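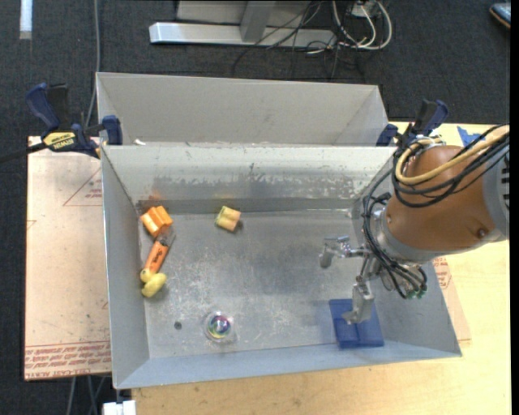 Notebook, May, late morning. The gray bins and what lives in them

I promised Peninah I would write something down about the small-object bins before the end of the month, and as the coffee is fresh and the corridor is quiet I am going to do it properly, which for me means at length. Skip to the list near the bottom if you only want to know what goes where.

The two gray bins sit one behind the other, and the front one is the one I have been fussing over. It came to us from the stores at Plerville along with a heap of shelving, and it was already well traveled by then. The far wall has its scrape marks and its pale scuffs and that darker band low down, and the floor is a whole map of fine scratches with cloudy white patches, worst on the left. I spent most of an hour last month trying to polish it with the paste Shuzhen swears by (the Forer one, in the flat tin, smells of oranges) and I can report a very clean rag-shaped area in a test corner of an old lid and a sore shoulder. I stopped there. A dull floor is kinder on the eyes anyway under the overhead lights, and I would sooner look at scratches all afternoon than at glare.

What I do like about the metal is the way it picks up color. With the orange block tucked up in the far left corner you get a faint orange glow on the wall over it, like a little sunset. I noticed it while I was supposed to be doing something else and then of course I had to call Shuzhen over to see it, and she was very patient about it.

Now, the things themselves.

The orange block with the ridged, rounded segments is my favorite and I make no secret of it. It is bright enough to find from the doorway. It sits well in a corner and it has good edges to get hold of.

The orange cylinder, the one shaped like a marker, has small dark lettering on the body and a grayish-brown see-through end. On the inventory sheet I have put it down as "orange cylinder, marker type" and I would ask everybody to leave it at that. We had three different names for it going in April, and Peninah quite reasonably thought we had three objects and went looking for the other two under the benches. It likes to lean against whatever is next to it. Lying between the block and the duck it stays put, but give it open floor and a bit of a knock and I would expect it to travel.

The duck. Yellow, rubber, small round head, comfortable body. I had a very similar one on the edge of the bath as a child and I suppose I am soft on it for that reason. It has been through the wash more than anything else we own and the color has held up, which I cannot say for my lab coat. Warm water, one drop of soap, and squeeze it out well afterward, then leave it on a towel overnight. If you put it back with water inside it will leave a puddle and somebody will blame the roof.

The little block with two rounded segments, peach-orange on top with the yellow-green showing at the left and along the upper edge, is the one I worry about losing. It is the smallest of the lot, and against the base of the far wall it can hide in its own shadow. Shuzhen says the colors remind her of a mango that wants another day. I had been going to write "peach" on the label, but mango is more cheerful, so the label now says "mango block" and I have added the proper description in pencil underneath for visitors.

Then the ball in the clear round container, with its swirls of purple and blue and green and yellow and a reddish color I can never quite name. Everyone who comes by our bench picks it up. I have stopped minding. The container shows fingerprints terribly, though, so if you have been admiring it please give it a wipe with the soft cloth (the soft one! the blue-striped ones scratch) before it goes back. To the left of where it usually lands there is a small dark round spot on the bin floor. I had a go at that with a damp cloth and then with the Forer paste and got nowhere, so I have drawn a circle on the bin sketch at the front of this book to save the next person the trouble.

Last is the blue rectangular plastic piece, with the raised line along the edge and the darker split across the middle. It is on the sheet as "blue rectangle, split" and lives on the lower right side. I would like to find it a better name by the summer. Suggestions on the whiteboard, please, and clean ones.

On arrangement. Peninah and I had a long and very pleasant disagreement about this over lunch. She would like everything spread evenly, so that each piece has its own patch of floor. I like the line down the left wall, block and cylinder and duck all touching, because that is how things end up in a real drawer or a real toy box, all leaning on each other. We settled on doing both, turn and turn about, with a note each time of which it was. Her spread layout is sketched on page 21 and my line is on page 11, in the green ink. If you invent a third way, draw it. Words alone have got us into trouble before, and I include my own.

Housekeeping. There was a small white scrap lying in the rear bin at the lower left, close to the rim the two bins share. Scraps gather along there and I am as guilty as anyone, with my habit of tearing labels over the nearest bin. I have moved the label roll to the far end of the shelf so that I have to walk to it. The dark carpet shows every crumb of paper as well, so please run the hand sweeper over it before you go home, at least on the side by the rear bin.

Where things go at the end of the day, as agreed:

Orange block and mango block: top drawer, in the shallow tray, mango block in the lidded pot so it does not wander.

Orange cylinder: top drawer, in the groove at the front.

Duck: on the towel if it has been washed, otherwise second drawer.

Ball in its container: second drawer, on the folded cloth, wiped.

Blue rectangle: second drawer, flat, on the right.

Bins: leave them in place. They are more awkward to carry than they look and the corners are hard on door frames. I know this from the door frame.

Ordering. I had a look through the Kaewkla catalog for a replacement bin and found one in the same sort of size, in a paler gray, but it only ships in lots of 60 and the shelf space defeats us before the money does. Wavel will sell singles, with a wait. I have asked them for a price and will copy it in here when it arrives. Until then I am in favor of keeping the old one. Its walls are sound and the scratches do no harm that I can find.

Labels. I printed a fresh set yesterday on the matte stock. The minimum run was 900, so we are well supplied with labels until I retire, and anybody who needs some for their spice jars should come and see me.

Still to do:

Redraw the bin sketch with the left wall sloping the way it does. Mine makes it look upright, and Shuzhen is right that it changes how things settle down there.

Find the second soft cloth. I had it on Peninah's chair and then I did not.

Weigh the pieces again on the small scale. The figures in the old book were taken with the duck still damp and I do not trust them.

Ask Peninah whether she wants her spread layout redone with the ball nearer the middle, as she mentioned at lunch, or left as it is on the sketch. If left, ink it in.

Afternoon, added: second soft cloth found, in my own coat pocket. Apologies to Peninah's chair.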